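The rules we wrote for the bottle table

January 3, 2023
Posted by Maite Ibarra

In December I promised to put our table rules on the blog, and two readers wrote to remind me, so I do it now. First a warning. I am not a safety engineer. I work with small tabletop arms at Zunodia, where we teach them to put drink bottles in a bin, and English is my third language. If you work with big industrial arms behind a fence, please read your real standards and close this page.

For a long time we had no written rules. Each of us had habits. I always put the bin on the left, my colleague put it where his elbow did not touch it. I recorded with the caps on, he took them off. After 208 recordings we wanted to compare our work and we could not. It was not possible to say which difference came from the arms and which one came from us. That week I started a text file with the name "rules", and the first line was only: "Bin goes upper left. Do not move it."

The file is longer now. I copy the main parts and add comments where I think they are needed.

Before power. Both arms must be at rest and the person at the table says the word "power" aloud before the switch. It feels silly when you are alone in the room. Say it anyway. Look at the cables over the joints and follow each one with a finger from end to end. A cable that is too short will pull at full reach, and a cable that is too long finds its way into the gripper. We want a loop that stays loose when the arm is stretched, and no more than that.

The bin. Empty at the start of every recording. We had an argument about this, because in a real sorting place the bin is of course never empty. But a half full bin changes how a bottle falls, and then you have a second question mixed with the first. If you want to study half full bins, do it as a separate series and write it in the name.

The bottles. Mixed shapes and mixed labels, some crumpled, some not. No glass. No liquid inside, not even the last sip — a little juice in a motor cost us one afternoon and a lot of cleaning spray. Do not arrange them nicely. People have a strong wish to make rows, I have it too, so we tip them out of a bag and we touch them only if one rolls off the table.

Two arms, one object. This is the rule with the most versions. Version 1 said that the fingers may never cross. It was clean and easy to check, and it was also useless, since in the middle of the table the two arms share the same space and a bottle there often needs both. Version 4, which we use today, says that crossing is allowed at low speed, with one person watching and one hand near the stop button. If the fingers are crossed and nothing moves for 6 seconds, you stop and open by hand. You do not pull with the motors.
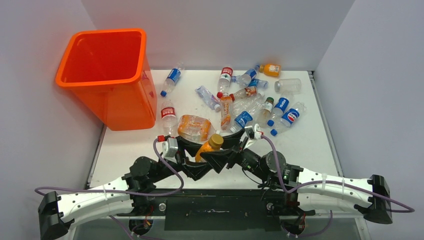 Both grippers on one bottle, the kind of crossing that version 4 is written for.

Hands. No hands over the tabletop while the arms have power. If a bottle must be moved, the power goes off first. I know that these arms are light. The rule is not there for the day when you are careful.

Names of files. Date, person, series, number, in this order. Failed recordings are kept and get the letter F at the end. Deleting them was our worst habit, and I was the one who did it most.

What is still open: I don't have a good rule for when to rest the motors. At the moment we make a pause after 4 recordings in a row, but this number came from my feeling and I would like to replace it with a temperature. If you have measured this on small servo joints, please write to me. I am also not happy with the word "low" in "low speed". One colleague reads it slower than I do, and a rule that two people read in two ways needs more work.

We print the file on one page and tape it to the wall next to the switch. When somebody changes a line, the old paper comes down and goes in a folder with the reason written on the back. I will post the next version when we have agreed on the speed.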